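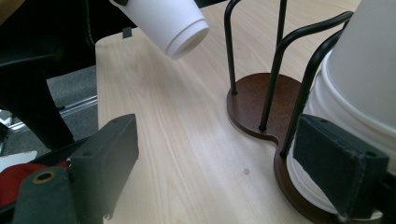

*Fig. 2. Cup task with the hand-held gripper: paper cups, rod stand, wooden table.*

## Unit 4 - Reading a product offer: the Fliltby hand-held kit

The Fliltby kit is sold by Zamfir as a gripper with two fingers, a camera and recording software. The basic package includes 200 recorded demonstrations, which the buyer makes on his own table. Training of the model is paid separately.

Points for our review:

- Nested paper cups are a hard test. They are light, and the fingers can press them out of shape.
- The pads are a wearing part. In Fig. 2 the left one is frayed at its lower edge. The offer gives no price for a spare pair - please ask for it.
- The stand has curved rods near the stack, so the approach direction matters.

Helthorpe sent us a trial set of 148 demonstrations. Compare it with the promise in the offer, section 4.

**Homework:** write two questions to the seller, one on wear and one on support. Bring also the Futdale price sheet.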